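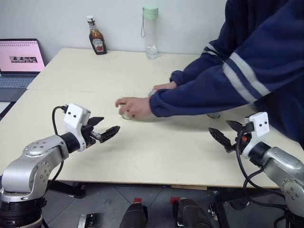 Ticket: Table reset between runs, hands inside the reach line
Opened by: Nerys Bowen
Assigned to: Yeison Montoya
Opened: 11/15/18
Status: Reopened (again)

Nerys Bowen
Cell 7 faulted during a reset. Left arm reported "enable lost," right arm reported nothing and looked pleased with itself. The operator was moving cups at the time. Log attached. Please advise whether this is a fault or a feature.

Yeison Montoya
Feature. The enable dropped when somebody crossed the reach line, as the Cemwood reset rule says it should. Were both arms in hold before anyone leaned in?

Nerys Bowen
Define hold.

Yeison Montoya
Arms stopped, jaws open, motion disabled at the controller, and the second person says "clear" out loud. Thinking it loudly doesn't count. I checked the log and the right arm was paused in software only. Paused means it is waiting for a reason.

Hala Haddadin
Jumping in from Ustska. We had the same thing in September. The pause button and the disable button are the same gray on the operator screen, and the pause is bigger. Guess which one people press.

Yeison Montoya
Changed the screen. Disable is now the large one. Pause asks you to confirm, in a tone I would call parental.

Nerys Bowen
Tested with 100 resets. No faults. Two complaints about the tone.

Edith Londoño
Reopening. The rule sheet also says the table holds task items only during a run. Cups are task items. The Heinz bottle isn't on the list for this task, and neither is anyone's water bottle. I don't care how far back they stand.

Nerys Bowen
Can we add them to the list?

Edith Londoño
You can file a change request. It goes to Nidia Lozano, who has 1,000 of them.

Yeison Montoya
Screen fix is released to the other cells. Leaving this open for the item list. Until then: disable both arms, wait for "clear," then reach. Lunch goes on the shelf by the door.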